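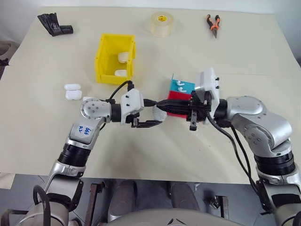
Tandholm work table, cream-beige top

Tandholm Work Table
Item no. 1253

The Tandholm is a large, plain table for workrooms, classrooms and packing areas. Lillberg has sold it since 2190 was our only table number, and the current version replaces that one. Tops and legs from the old 2190 do not fit the new base.

The table ships flat in 2 boxes. The top is in the first box, and the legs, rails, bolts and hex key are in the second. Two people should lift the top. Assembly is done upside down on a blanket or on the flattened cartons. Leave all the bolts finger-tight until the fourth leg is on, then go round again with the key.

Weight with packaging: 56 kg
Top color: cream-beige
Feet: adjustable, screw in or out by hand
Delivery: curbside, weekdays only

Care
Wipe with a damp cloth and mild dish soap. Dry the edges afterward. Do not use scouring powder, acetone or bleach. Pen marks usually come off with rubbing alcohol, but try it first on the underside.

Matching items
The Olari drawer unit fits under either end. The Zamfir stool is sold separately and comes in gray only.

Orders and spare parts
Spare feet and bolt sets are kept in stock. For replacement tops, write to Tamara Chiriac in the parts office and include the item number from the label under the top. School and bulk orders go to Oana Furtună.

Page updated 11 November 2023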